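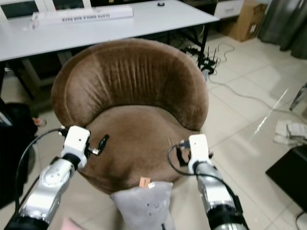

# About us

Hello, and thanks for clicking through to the page hardly anyone clicks on! I'm the person behind Skedik, a small office that helps people understand their council tax and, when the bill looks wrong, do something about it.

I used to work in a council revenues team, answering the phones mostly. I liked the callers (well, nearly all of them) and I liked the rules, which I realise is a bit odd. What I didn't like was the ten minutes we got per call. You can't sort out a student exemption, a moved-out partner and a banding query in ten minutes, and people went away with half an answer. So I left and started doing it properly from my spare room in Mondonach, with a second-hand printer and one very patient client.

These days there are more of us, and we have a proper front door on Nguyen Street. We take on nearly 300 households a year, plus a handful of village halls and small charities who want help with business rates relief. Last year 87 of our households asked us to look at their band, and I'll be straight with you, plenty of those bands were fine. We say so when they are. A challenge can push a band up as well as down, and I'd much rather you heard that from me over a cup of tea than from a letter later on!

The other half of what we do is keeping an eye on policy. Every time there's talk of a revaluation, or new bands at the top, or swapping the whole thing for a land tax, my inbox fills up. We write a plain-English note on each proposal and post it on our Grivport page, free to read, with the sums shown. We don't back any party and we don't take money from anyone who does. I have opinions about single person discount that I could go on about for hours, but I keep them off the notes.

What does it cost? The first chat is free. After that it's a flat £200 for a full case, agreed before we start, and no percentage of anything you get back. If your question only needs a form and a stamp, we'll point you to the form.

We're open from Monday at 9.30, and you can ring, write or just turn up. Bring your bill, and the envelope if you've still got it. The buzzer sticks, so give it 2 good presses.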